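机器人末端执行器实验 讲义四
夹爪的选型与对比试验(柔性线束取放)

任课:施素英(So-ying Shih) 实验指导:戴雁玲(Ngan-ling Tai)
适用:自动化专业三年级,实验课第四、第五次

一、本次内容

前三次课讲的是刚性工件,夹爪合上以后工件形状不变,夹持力够、位置对,基本就能拿起来。从这一讲开始换成线束。线束是软的,放在盒子里每次的姿态都不一样,端头的连接器重、导线轻,提起来以后会晃,也会和旁边的线缠在一起。同一套夹爪,抓金属块成功率很高,抓线束可能连一半都到不了。

本次要比较三种夹爪在同一任务上的表现,并学会怎样把比较做得公平。报告里评分最重的是试验设计和记录,成功率高低不影响分数。

二、参加比较的夹爪

A组:Fesus 两指连杆夹爪。两根手指各由一组连杆驱动,张开时指尖走弧线,合拢过程中指尖高度会变化。指尖装橡胶垫,可更换。

B组:Clesel 平行夹爪。手指沿直线导轨移动,指尖高度不变,标定简单。缺点是本体宽,伸进窄格子时两侧容易碰到隔板。

C组:Nirkow 三指夹爪。包络能力好,抓一团线比较稳,但是张开以后占的面积最大,只适合从敞开的容器里取。

三种夹爪共用一套手臂和控制器,换夹爪后必须重新设置工具坐标系和负载参数。去年二月有一个小组换了夹爪没改负载,手臂在拖动示教时自己往下沉,重做了一整天。请在记录表第一行写明换装时间和改参数的人。

三、任务定义

任务分为四步:
1. 夹爪移到分格纸盒上方,在指定格子处停住;
2. 下探,夹住该格中的一束线;
3. 垂直提起,到线束最低点高出盒沿为止,停两秒;
4. 移到放置位置,松开。

判定标准事先写好,试验过程中不得修改。第三步结束时线束仍在指间,并且没有带起相邻格的线,记为"取出成功"。第四步松开后线束整体落在放置区内,记为"放置成功"。两项分开统计。带起相邻格的线一律记为"缠连",即使后来自己掉回去了也算。

四、为什么用分格纸盒

纸盒隔板薄、边缘毛糙,高度也不完全一致,对夹爪来说比塑料料盒难。实际产线上来料大多就是这种包装,Salem 那边的来料盒也是如此。用塑料盒做出来的结果偏乐观,换到纸盒上往往站不住。

隔板还有一个作用,就是限制下探时手指张开的宽度。张得太开,手指压在隔板上,纸板会弯,严重时整个盒子被推走。张得太小,线圈又进不到两指之间。每种夹爪都要先单独找出合适的预张开量,再开始正式计数。
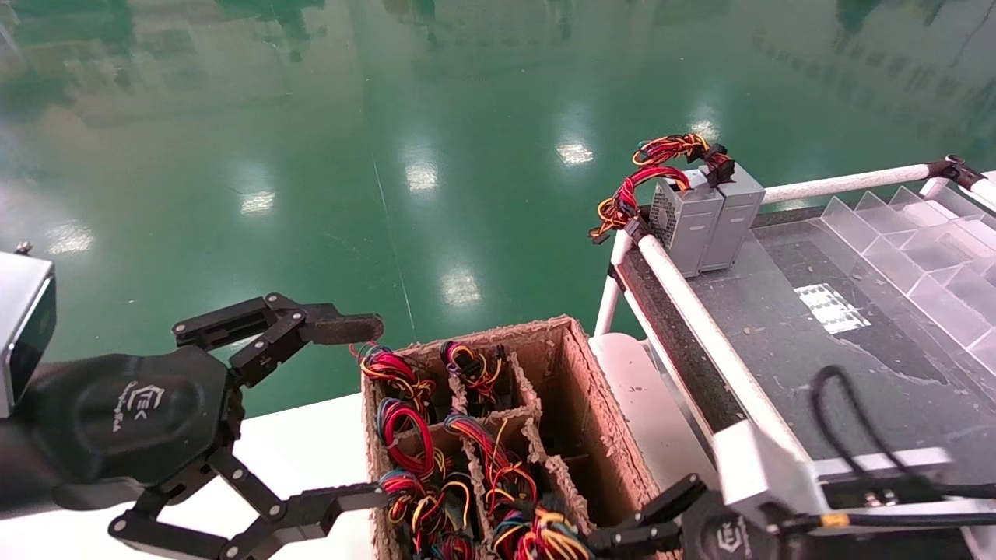 找预张开量的办法是从小到大试。先让夹爪停在盒沿上方,慢速下探,看指尖与两侧隔板之间还有没有余量,然后退回,加大一档,再下探。出现接触就退一档,作为该夹爪的设定值。连杆式夹爪要注意,手指合拢时指尖的高度也在变,在盒沿高度上看着有余量,到了格子底部未必还有。平行夹爪不存在这个问题,但要检查本体下沿会不会先碰到隔板。

五、双臂配合

本任务允许使用两只手臂。一只负责取线,另一只可以扶住盒壁或者托住垂下来的一端。双臂做法能减少缠连,代价是节拍变长,两只夹爪在盒子上方还可能互相干涉。

要求:先做单臂,后做双臂,两组数据不得合并。双臂试验时,辅助臂的末端速度限制在主臂的一半以下。两臂之间的最小距离由控制器监控,触发停机的那一次记为失败,原因栏填"干涉"。

Villads Lauritsen 上学期带这个实验时,允许学生在触发停机后手动移开辅助臂再接着做。今年不再允许,请不要参照旧报告。

六、相机

头部相机给出全局视角,用来选格子和判断线束朝向。腕部相机离得近,但夹爪下探到位后视野大半会被手指挡住,只在接近阶段有用。

需要比较的是两种条件:只用头部相机,以及头部加腕部。两种条件下使用同一批盒子、同一顺序。环氧地坪反光强,顶灯的倒影会进到头部相机画面里,亮度阈值分割容易把倒影当成浅色物体。处理方法是先按工作区裁剪,再做分割,不要靠调低曝光解决。曝光一低,黑色连接器和阴影就分不开了。

导线颜色可以作为辅助特征。红色、黄色最容易分出来,黑色最难。不要只用单一颜色定位抓取点,同一格里往往有几种颜色混在一起。

七、试验安排与数据

每种夹爪在每种条件下做36次。次序用随机表排定,不要把一种夹爪的所有试验集中在一个下午做完。橡胶垫会沾上纸屑,摩擦会下降,次序不打乱的话,排在后面的夹爪会吃亏。每做完11次,用无绒布擦一次指垫,并在表上打勾。

预试验的数据供参考。Emmanuel Magesa 用A组夹爪做了单臂预试验,共358次,其中127次没有取出成功。失败原因里最多的是缠连,其次是只夹住了一根导线,提起后滑脱。预试验没有固定预张开量,因此这组数字只能用来估计工作量,不能与正式试验的结果放在同一张表里比较。

记录表至少包含以下各栏:
序号;夹爪;单臂或双臂;相机条件;格子位置;取出结果;放置结果;失败原因;用时;备注

格子位置按行列编号填写,靠近手臂底座的一行为第一行。失败原因只从给定的五项里选:缠连、滑脱、碰隔板、干涉、未夹到。确实归不进去的写在备注里,原因栏留空,统计时单独列出。

八、夹持力

线束的绝缘层不能压伤。起始夹持力设为控制器允许的最小档,滑脱超过三次再加一档。加力之后已经做过的试验不作废,但要在表上标明从哪一次开始换了档位。连接器可以夹,力可以稍大,前提是指垫完全贴住连接器壳体。夹住一个角就提,连接器会转,线跟着甩出来。

九、安全

1. 手臂上电时,人不得把手伸进盒子整理线束。需要整理时先按下使能开关并确认手臂停住。
2. 拖动示教速度不超过控制器的低速档。
3. 手臂线缆要留够弯曲余量,每次换夹爪后让手臂空走一遍,看线缆有没有被拉紧或者挂到台架。
4. 工作台上暂时不用的零件放在远离手臂运动范围的一侧,悬垂的线收回台面。

十、报告

报告包括试验设计、原始记录、统计结果、讨论四部分。讨论部分请回答:
预张开量对碰隔板次数有什么影响?
双臂减少的缠连次数,是否值得增加的用时?
如果只能买一种夹爪用于这条工位,你选哪一种,依据是哪几列数据?

原始记录不得誊抄,直接扫描附在后面,涂改处签名。电子表格发给麦文乐(Man-lok Mak),文件名用组号加学号。

补充:C组夹爪目前只有一只,双臂试验时辅助臂一律装A组夹爪。预约时间写在实验室门口的表上,每组每次两小时。

讲义更新于2024年3月2日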